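Cash Counter Inspection Checklist with Comments: Maluleke Branch
Print this page | E-mail this page
Last updated: 21 November 2021

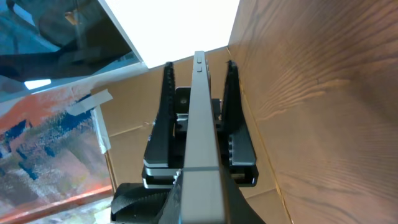
CASH HANDLING / BRANCH CHECKS

This is the list I use when I visit a Nilteo exchange and loan counter. My comments from the Maluleke branch are written under each point. OK means I saw it myself. OPEN means the branch must still do something. The branch manager is Siyabonga Modise and he was with me for the whole visit, except when he had to serve at the counter.

Before opening

Front door and side door locked until both clerks are inside: OK
Comment: The side door needs a strong push before the lock catches. A new clerk could believe it is locked when it is not. I asked for the hinge to be adjusted.

Lights on behind the counter before the safe is opened: OK

Opening sheet signed by two persons: OPEN
Comment: For most of May the second signature is missing. Mr. Modise explained that the second clerk was starting later in that month. I understand the reason, but the safe should then be opened later also.

Safe and keys

Safe fixed to the floor, no movement when pushed: OK

Time delay works: OK
Comment: We tested it together. The display is weak and difficult to read from standing height.

Safe code changed after a staff member has left: OPEN
Comment: One clerk left before winter and I could not find the change of code in the key book. Mr. Modise remembers that he did it. Please change it again and write it down this time.

Spare key in sealed envelope, stored outside the branch: OK
Comment: The seal carries the signature of Johannes Van der Merwe and is not broken.

Drawer and float

Float agrees with the book: OK
Comment: The book says 1,640 and we counted 1,640. The first count gave a different result, because one bundle of small notes had a paper band with the wrong amount on it. Old bands should go in the bin when a bundle is opened. They were being used again to save paper.

Drawer locked when the clerk stands up: OPEN
Comment: I saw the drawer stay open while the clerk went to the printer. It was a short time, but customers were at the glass.

Foreign notes kept apart from local notes: OK

Suspect notes in own envelope with a slip: OK
Comment: Three notes in the envelope, all with slips. One slip has no customer name. It is permitted if the customer refused to give it, but then "refused" must be written.

Counting machine and note detector

Machine cleaned this month: OPEN
Comment: The Stadelix counter stops on worn notes and the clerks open the cover with the power on to pull the note out. Switch off first. The cleaning card is stuck inside the cover, where it is hard to write on. Please move it to the side.

Detector lamp gives even light: OK

Cable not across the walking path: OK
Comment: Much better than at my last visit.

Rates and customer papers

Rate board agrees with the screen: OPEN
Comment: Two rates on the board were from the day before. Customers compare and they become angry, with reason. The board must be changed before the door is opened.

Fee for small loans shown in plain words: OK
Comment: The sign is correct, but it hangs behind the plant.

Receipts checked against the Turko records: OK, with remark
Comment: I took 59 receipts and all of them were found in the records. On nearly 3 pages of the printed list the time column is empty. Mr. Modise has sent this question to the office and has no answer yet.

Alarm and emergency

Panic button tested with the alarm company: OK
Comment: Call them before the test and again after it.

Staff can say what to do in a robbery: OK
Comment: Both clerks gave the right answer. Give the money, do not follow, lock the door afterward, press the button when it is safe.

Fire extinguisher free to reach: OPEN
Comment: Boxes of coin bags stand before it.

Follow-up

Open points are to be answered in writing by Siyabonga Modise to Johannes Van der Merwe. For the drawer and the safe code I would like the answer first. Photos of the rate board are not necessary, I will look at it when I come for the next check.

Print this page | E-mail this page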